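Keeping the old computers going in Stockdale

The repair shop on the main street in Stockdale opens at 10 in the morning and closes when the owner gets tired. She has run it for 13 years. Before that she did payroll for a feed company in Tarnard, and she still keeps her books by hand.

We talked in May, at the end of the school year, when most of her work comes in.
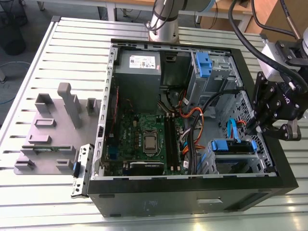
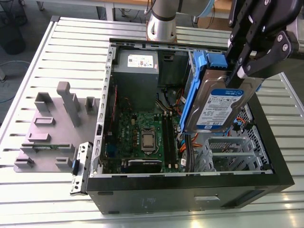
A desktop tower opened up on its side, in two views. The motherboard has the Dell name on it.

She did not set out to fix computers. "I bought a used one for my kids and it quit after a month," she said. "The man who sold it to me wouldn't take it back, so I got a book out of the library."

The problem was a bad memory stick. She replaced it, the computer started, and a neighbor asked if she would look at his. She charged him nothing. The next person paid her in firewood.

Most of her customers now are people on fixed incomes, small farms and a couple of churches. They don't want a new machine. They want the one they have to print again.

"A lot of them have their whole life on there," she said. "Tax returns, pictures, recipes. They'll say they don't care about the computer, and then they'll stand there while I check that the pictures are okay."

She asks every customer the same thing first: when did it last work, and what changed after that. Storms are a common answer. So is a new printer.

Her prices are on a card taped next to the register. Looking at a computer is free. Cleaning one out costs less than dinner in Ukdale, and she will not put more money into a machine than it would bring in a sale. "If it needs a board, I tell them to stop," she said. "I lose the job, but they come back with the next one."

Last year the shop took in 547 machines. More than 400 went home working. The rest were stripped for parts or sent to the recycler in Jesard, who comes by when she calls and pays by weight.

Parts have gotten harder to find. Power supplies are still easy, she said, and so are hard drives. Laptop hinges and charging ports are the ones she hunts for, and she has stopped taking tablets.

She has 2 rules for people who want their computers to last. The first is to keep them off the carpet. "The fans pull in everything – dog hair, lint, all of it." The second is to keep a copy of anything that matters on a separate drive, in a different room.

Does she expect to keep going? She said the rent is paid through next spring and she hasn't thought much past it. Her daughter has told her to cut back to afternoons. She tried that one winter and people just knocked on the door in the morning.

"So I let them in," she said. "I was there anyway."

The shop does not take appointments. Bring the power cord.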